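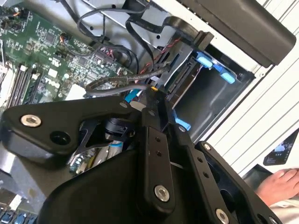

Three of the firms that took the Karesach dismantling service in its first year complained chiefly of the invoice, according to the operations desk at Billetti, which felt that the hourly charge for supervision ought to have been set out more plainly before the contract was signed. The machine itself drew fewer objections.

Karesach is offered by Faromdale to companies that recover parts from retired office computers. The customer receives a single arm with a two-fingered gripper, a wrist camera, a bench and a set of stored routines, together with a technician for the first 11 days. The monthly fee is 900 pounds, and supervision is charged separately. The service was opened to smaller workshops in March.

The routines cover cables, drives and memory modules. Each is begun by an operator, who selects the type of case from a list and confirms the position of the chassis on the bench. The arm then works from above. Cases not on the list may be added by the customer, although the procedure is long and the handbook does not explain it well.

At the Rana recovery centre, where the service has been under review, 243 desktop machines were put through the full sequence. Staff there reported that drives in plastic carriers gave little trouble. Cables were a different matter, and those which crossed the drive bay frequently required an operator to intervene. 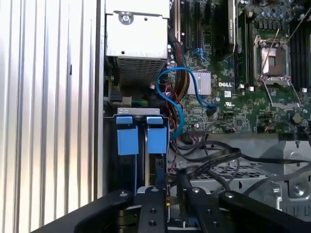
The gripper over an open Dell chassis, with two blue drive carrier tabs in the bay.

Faromdale states that the present list holds 776 case types and that additions are issued without charge. The gripper fingers are treated as consumable parts and must be ordered from the firm. Rana replaced one pair during the review.

Workshops handling a steady supply of similar machines will find the terms reasonable. Those receiving mixed loads should ask for a trial period, and should obtain the supervision rate in writing.

Prices were correct on 26 Oct 2020 and exclude delivery of the bench.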